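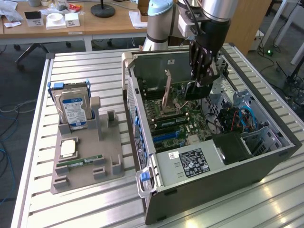

Open desktop tower on a slatted workbench, side panel off.

Carol Wainwright has her coffee black and her rules short, and she would like the second of those to catch on. As head of port health in Tistevholm she has spent most of the spring rewriting the guidance for stomach illness aboard the overnight ferries, and when I stopped by her office above the harbor she had the final version on her desk, two pages long and covered with pencil marks.

"The old one was fine if you had an afternoon to read it," she told me, moving a stack of folders so I could sit. "A steward at three in the morning with a sick family in the corridor doesn't have an afternoon. I wanted something you could follow while you were still looking for the gloves."

Under the new rules, which come in before the summer timetable, a passenger who is vomiting or has diarrhea will be asked to stay in a cabin until the ship docks, and the crew will bring drinks and meals to the door. The Brindine, the largest ferry on the route, carries up to 600 people and has 49 cabins, so I asked what happens on a full night.

"You keep two back," she said. "The company wasn't thrilled about that, and I do understand, those are cabins they could sell. But we talked it through over a good many phone calls, and they came around."

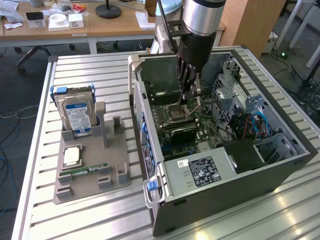

A gripper over the processor socket of an open computer.

Arsen Karpenko, the Brindine's purser, had come up the stairs by then with his wet jacket over his arm, and he was kind enough to let me keep him for half an hour. He remembers a crossing in March when eleven passengers fell ill before breakfast and the crew had no agreed way of reporting it ahead.

"I was calling the harbor office, and they were calling Carol, and Carol was calling me, and I was on the phone with the harbor," he said. "Everybody was very polite. It took an hour."

Now there is one call, straight to the duty nurse, to be made as soon as the second case is known. She decides whether anyone needs to be seen on the quay. Everyone else goes home with a leaflet and the advice to stay off work for 48 hours after they feel better. No one will be kept aboard against their wishes, Wainwright said, and she went back to that point twice, having had some worried letters about it.

She is also asking for proper soap and water at the entrance to the buffet. "Gel is handy, but it doesn't do much against norovirus," she said. "I'd love to see a sink there. Arsen has promised me a sink."

"I promised to ask," said Karpenko.

The leaflets are at the printer, and crew training starts next month in the ferry terminal.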